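Home | Products | News | Support | Contact

FOR RELEASE: September 2019

Prurnley Releases Results of Simulated Gripper and Camera Comparison

Prurnley has completed a comparison of two grippers and three camera positions for two-arm robots. All of the work was done in simulation. The full results are open to customers through the support desk.

The company ran the same 18 tabletop tasks with each pairing of gripper and camera. The Cleler gripper has straight parallel jaws. The Hirker gripper uses the same jaw motion with shorter fingers. Both were driven by the same controller, with no change in settings between runs.

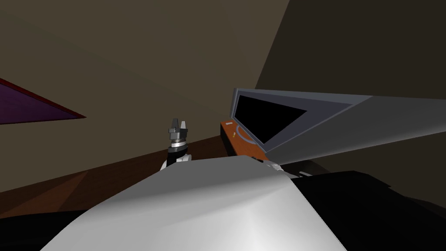 Simulated view past the robot's white body panel, with one gripper raised beside a wooden tray.

The body-mounted camera gave the widest view of the work area, but the robot's own housing blocked part of it on 7 of the 18 tasks. The wrist camera had a clear view of the object on all but two tasks. The third position, a fixed overhead camera, was best for planning arm moves and least useful for the final approach.

"Customers ask us which gripper to buy, and the answer depends a good deal on where the camera goes," said Maricruz Contreras, product manager at Prurnley. "We wanted to test the two together."

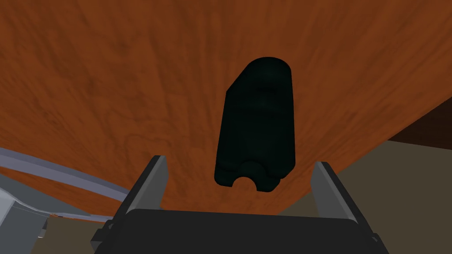
Simulated close view of the open parallel-jaw gripper and a dark, notched object on the tabletop.

The Cleler gripper needed fewer approach corrections on tall, narrow objects. The Hirker gripper did better on flat ones. Neither was ahead on every task.

"These are simulation numbers and should be read that way," said Heriberto Cuevas, who led the test work. "Contact and friction are the parts we trust least."

Prurnley will repeat the tasks on hardware at its Hinojosa site starting in January. The task files and controller settings will be released with those results.

Media contact: Prurnley Press Office, Hinojosa
© 2019 Prurnley. All rights reserved. | Back to top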